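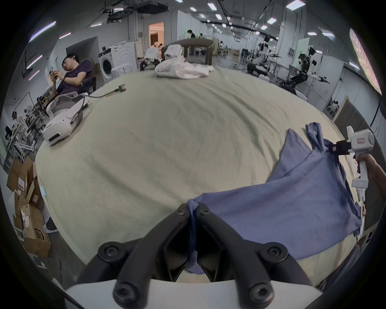

Cloth table, Gitano station, both grippers closed on the blue cloth.

**Station inspection: Gitano hand-held gripper pair**
Site: Pinbridge, room 201
Asset tag: 1697 (both grippers are booked under one tag)
Date: 9 April 2023
Inspected by: Waqas Tarar
Second check: Krystyna Kołodziej
Previous sheet: Parveen Bangash

Mark each line OK, FIX or N/A. Write a comment for every FIX. Comments on OK lines are welcome if the next person would want to know.

## A. Before power

- [x] **A1. Jaw screws seated.** OK
 Checked by hand key on both grippers, all screws. One on the left jaw of the near gripper took a small turn. I put a paint mark on it so we can see if it moves again.
- [x] **A2. Jaws free of cracks and burrs.** OK
 Ran a cotton swab along the inside edges. It did not snag.
- [x] **A3. Jaws meet evenly when closed with nothing between them.** OK
 Parveen's sheet had a slight gap at the tip of the far gripper. She shimmed it and I can't find the gap now. Leave the shim in.
- [x] **A4. Housing closed, no loose panels.** OK
- [ ] **A5. Handle grip tight, no play.** FIX
 Far gripper has a little play when you twist the handle against the housing. Usable, but it will get worse. Needs to come apart on the bench. See open item 1.
- [x] **A6. Labels readable.** OK
 Label on the far gripper is still readable. Please don't wipe it with alcohol.

## B. Table and cables

- [x] **B1. Table stable, does not rock.** OK
- [ ] **B2. Sheet flat and fixed at the corners.** FIX
 The cream sheet creases badly and creeps toward whoever is pulling. Smoothing it by hand lasts a few minutes. Clips ordered from Rajput have not arrived. See open item 2.
- [ ] **B3. No bare boards on the work surface.** FIX
 The small green board sits straight on the sheet with nothing under or over it. It should be in a closed case, fixed to the table edge on the left side. See open item 3.
- [ ] **B4. Cables routed away from the cloth.** FIX
 Thin black cable runs over the sheet on the headset side. A dragged corner of cloth can catch it. Tape it down until the case is fitted, then run it under the table. Same open item.
- [x] **B5. Cable jackets sound, plugs fully home.** OK
 Flexed along the full length with the readout on. No dropouts.
- [ ] **B6. Headset has a fixed place.** FIX
 It gets put down on its side on the table. Nothing broken, but the strap ends up where people reach. A hook on the table leg would do. Open item 4.
- [x] **B7. Spare cloth kept at the far edge, clear of the working half.** OK

## C. Floor and access

- [x] **C1. Both operators can step back from the table without turning.** OK
- [ ] **C2. Nothing stacked at the table corners.** FIX
 Cartons at the left corner. They hold packing for returns, and Nuno Calado has asked to keep them until the June shipment. They can be kept, but against the wall. Open item 5.
- [x] **C3. Wheeled robots parked with drives off before hand work starts.** OK
 Checked at the panel of each robot. Note for the next inspector: look at the drive lamp itself. The arms can be stopped while the base is still live.
- [x] **C4. Emergency stop reachable and tested.** OK
 Pressed, released, reset. Second press done by Krystyna.

## D. Power on and function

- [x] **D1. Power-up with jaws open and hands clear.** OK
- [x] **D2. 10 slow open and close cycles, each gripper.** OK
 Far gripper sounds drier than the near one. No sticking.
- [x] **D3. Pinch and hold on a single fold of cloth.** OK
 Used the blue cloth, one gripper at each end, held up and pulled gently. No slip on either side.
- [x] **D4. Jaws open on command with cloth under tension.** OK
- [x] **D5. Readout agrees with jaw position, fully open and fully closed.** OK
 Zero was off on the near gripper at first. Re-zeroed with the jaws empty. Do this every time; if you zero on cloth, the reading is wrong for the whole session.
- [x] **D6. Housing not hot to the touch after the cycles.** OK
- [ ] **D7. Running hours below service limit of 80.** N/A
 Counter was reset during the last repair and the old figure was not written down. I have started a new count from zero and put a card in the drawer. Please write hours on the card when you finish.

## Open items

| No. | What | Who | Status |
|---|---|---|---|
| 1 | Strip far gripper handle, check inner collar, refit | Waqas | Waiting for bench time |
| 2 | Sheet clips, chase Rajput | Parveen | Ordered |
| 3 | Case for green board, reroute cable under table | Krystyna | Case printed, no lid yet |
| 4 | Headset hook on left table leg | Krystyna | Not started |
| 5 | Move cartons to wall | Nuno | Agreed |

## Comments

**Krystyna:** Agree with all of the above. On A5, I would not wait long. If the twist gets past what you can feel with two fingers, take the gripper out of use and put the Gomutcombe spare on. The spare has the older jaws, so D5 has to be done again after the swap.

**Parveen:** The shim in A3 is a single strip of brass. If you take the jaw off, keep the strip with the jaw. The screws go back in cross order, snug first, then tight.

**Waqas:** Station passed for hand work with both grippers. Item 3 to be closed before anyone leaves the board powered overnight.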